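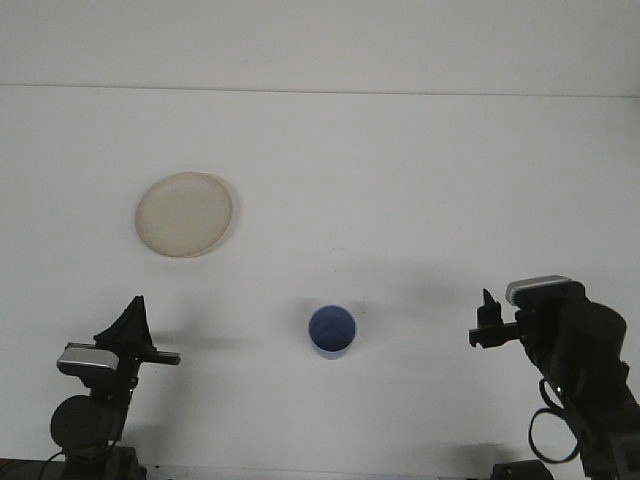 The table at the start of an episode, with the cup between the two arms.

Sep 7, 2026

I promised in May to write more about the software side of our two-arm setup, and then I wrote nothing the whole summer. So today I try to explain the problem which took most of my time: when one arm must wait for the other.

The task is simple to say. One arm takes the blue cup, puts it on the plate, and goes back. Which arm does it, the software decides. In our first version, this decision was made once, at the beginning, from the distance between the cup and each gripper. If the cup stands close to the middle, the two distances are almost the same, and a few millimeters of noise in the detection change the winner. I had a log where the chosen arm changed four times before anything moved. Ignacio Pennington called it "after you, no, after you", and the name stayed in our issue tracker.

My first repair was a margin: the new arm must be clearly better before we switch. It helped, but the planner still had another bad habit. Celtum, our small planning layer, treated the waiting arm as a fixed obstacle in its current pose. When the waiting arm was going home at the same moment, the plan was made against a position that was already old. Then the safety check refused the plan, Celtum planned again, and we lost 300 milliseconds each time.

Now every arm publishes where it will be, as a short list of future poses with time stamps. The other arm plans against this list. If the list is older than 200 milliseconds, we don't trust it and use the fixed obstacle again. It is not elegant, but I can read the logs and understand them, and for me this is worth a lot.

I replayed 665 recorded starts through the old and the new version. The old one had to plan again at least once in 177 of them. For the new one I don't want to give a number yet — Nele Engelhardt found that my replay tool rounds the time stamps, and this makes the new version look better than it is. She is right, and I have to fix the tool first.

One thing is still open. The plate has a pale color on a white table, and the edge we detect moves a little with the shadows. For placing a cup this is fine. For the next task, where the plate itself must be lifted by its rim, I think it will not be enough. Next I will try to fit an ellipse over several images and keep the result until something touches the plate.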